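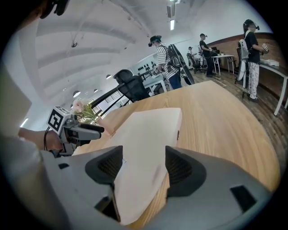

One of the wooden tables in the Berrada workroom, with pink flowers at the back.

Berrada workroom in Merarow will stay open through August

The large workroom in the Berrada building in Merarow will not close for the summer, as it was planned before. The management of the building informed the tenants on 15th July that the room stays open during all of August, with shorter hours in the evening. The small kitchen on the same floor will be closed for 2 weeks for new pipes.

The room is well known to people who work in the building. It is bright, with a white vaulted ceiling, and the tables stand with good space between them. Some are white, and at least one is of light wood with a straight, warm grain, which many tenants say is their favorite place. Pale pink flowers with green leaves stand near the back of it. A black office chair with a mesh back is at the far end.

The plan to close came from Rudent, the company that looks after the floors and the lighting. Rudent wanted to have the room empty so that the floor could be treated in one piece. The tenants did not like this idea. Several of them rent a table by the month and had already paid for August, and the other rooms in the building have much lower ceilings and only one window each. After two meetings it was decided that the floor work will be made at night, one part after another, and that furniture will be moved only inside the room.

For the tenants this means a little more work. Everybody is asked to clear the table before going home. This includes pads, cloths, boxes and all soft materials, which take the smell of floor oil very easily. Monitors can stay on the small tables, but cables should be taken up from the floor. Flowers and plants can also stay, if they are on a table and not beside it. Things which are found on the floor after closing time will be put on the shelves in the corridor, and the owner can take them back there the next morning.

The monthly price for one table remains 200. Tenants who prefer to stop in August and return later can do so without losing their place, but they must write to the office before the end of July. A table that is not used may be given to day guests in this time.

There is also news about furniture. Prastum, the furniture workshop in the next street, will repair the wooden table tops which have marks and scratches. The repair costs 698 in total and is paid by the building. The workshop will take away one top at a time and bring it back after some days. It was asked if the tops should be painted white to match the other tables, and most tenants answered that the wood should stay as it is. It will get only a clear oil.

The office chairs are not part of this repair. Tenants have complained that a few of them go down slowly during the day. The management says it will look at the chairs in the fall, when the cost of the floor is known. Until then, a chair which does not work well can be changed at the office for one from the storage room.

A further request was for more storage near the door, because bags and backpacks are often left between the tables. A row of hooks able to carry 100 pounds altogether will be put up next to the entrance before the floor work begins. The new evening hours will be posted on the same wall.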